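Findmont Driveways & Paving — Common Questions

Last updated 5 July 2020

We get the same handful of questions most weeks so they're all here. Can't see yours, ring the office or use the form.

What areas do you cover?
Findmont, Ulura, Greenberg and most of the farms out past Hovenik. Further than that, ask. Depends on the job and whether we've got a truck heading your way.

Do you charge for a quote?
No. We come out, measure up, look at the fall of the ground and email you a price. Usually within the week. Longer in April, everyone wants theirs done before the wet.

How long does a driveway take?
Standard double, plain concrete, three to four days on site including dig-out. Pavers longer. Exposed aggregate add a day for the wash and another for the sealer. Rain stops everything and we can't do much about that.

When can I park on it?
Concrete — walk on it after a day, cars after seven, anything heavy (caravan, loaded trailer, skip bin) wait the full 28. Pavers you can drive on as soon as we've gone. Asphalt, give it three days, more if it's hot.

Do I need council approval?
For the bit inside your boundary, normally no. For the crossover, the part between the kerb and your fence line, yes. You lodge it, or we can lodge it for you for $200 plus whatever council charges. Don't book us until its approved please, we have had to turn the truck around before.

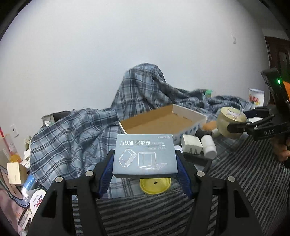
Page 2 of 3

How thick is the slab?
100 mm for cars, with mesh. 125 or 150 if you've got trucks or a boat going over it. Tell us at the quote, not on pour day.

What's under it?
Compacted road base. Clay blocks around Ulura get extra, that ground moves. It'll be a seperate line on your quote so you can see what you're paying for.

Can you pour over my old driveway?
Mostly no. The cracks come straight back through. We break it out and cart it away, tip fees included in the price.

What does it cost?
Every site's different but two recent ones for a guide. Single driveway, plain grey, flat block, good access: $3,044. Same size with a colour through it: $3,384. Both without a crossover. Steep blocks and narrow side access cost more — if we can't get the bobcat in it's barrows.

Do you take a deposit?
Yes, $200 holds your date. Comes off the final bill. Balance due on completion, card or bank transfer, no cheques sorry.

What about pipes and cables?
We get the plans before we dig. Plans don't show everything though. If you know about an old irrigation line, a septic or a power feed out to the shed, mark it or tell the crew.

Do I have to be home?
Not for the dig. Yes for the start of the pour if you've picked a colour or a finish, you sign off on the sample first. Cars out, gates unlocked, dogs inside.

Will it crack?
Concrete cracks. We cut control joints so it cracks where we want it to. Hairlines are normal. If you can fit a coin in it or one side's sitting higher, call us and we'll come have a look.

How often should I reseal?
Every three to five years for aggregate or coloured. Plain grey, up to you. Clean it first, let it dry right out, two thin coats. Don't do it in full sun.

Next page: retaining walls and drainage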